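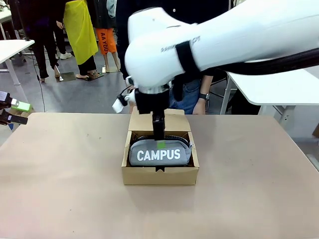
Lid up, arm in.

Right, a few of you asked how the thing with my contents insurer ended, so a thread. It's long, get a tea. July 30, 2022, for anyone reading this in some far-off future when the rules have changed.

Quick recap. Pipe went in the flat above in May, came down through my bedroom ceiling, and the wardrobe and everything in it was ruined. I claimed. Tullano said no.

Their reason was that I'd "failed to disclose a material change of occupancy". Meaning Shewit had moved into the spare room and I hadn't rung them up to say so. I didn't know I had to! I'd have rung!

My claim was for £554. They offered me nothing, then a "goodwill gesture" of a £20 voucher. I'm still cross about the voucher.

So I did the formal complaint. Put it in writing, put the word COMPLAINT at the top, kept a copy. They've got eight weeks to answer and mine came back with two days to spare — same wording as the first letter, different signature.

Feven Derese (used to do claims for a living, saint of a woman) told me to stop arguing about whether I should have known and go and read the actual question they asked when I bought the policy. Best advice I had all summer.

The question was "How many adults live at the property on the date of application?" One. The answer was one. It was true on the day I gave it and there's nothing in the renewal letter asking again. I read that renewal letter four times on the bus.

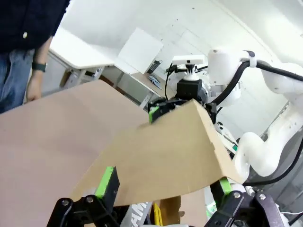

Two grippers, one bit of cardboard.

Off to the ombudsman it went. Free, done online, took me an evening, and most of that was me trying to scan things with my phone. My cousin Desta did the scanning in the end.

They wanted the policy booklet, the schedule, the final response letter, photos of the ceiling and a list of what was lost with prices. Receipts if I had them. I had receipts for the coat and the boots and not much else, so bank statements for the rest.

Then you wait. I had a lovely investigator who rang twice and never made me feel daft.
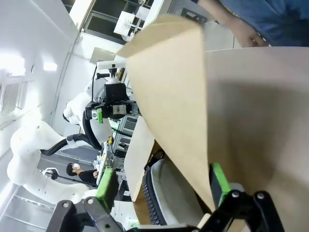 She took my side on the disclosure bit completely. Not so much on the boots, which she knocked down for wear and tear, and fair enough, they'd had three winters.

Final figure was £466 less the £100 excess, so £366 in my account. Plus they had to add interest, which bought me a sandwich.

No, I'm not staying with them. Xiaoyan Guo is with Brollwood and likes them, so I've got a quote in. And yes, I've told them about Shewit.

If you're stuck in the same thing, my messages are open. Dig out your original application answers before you ring anyone.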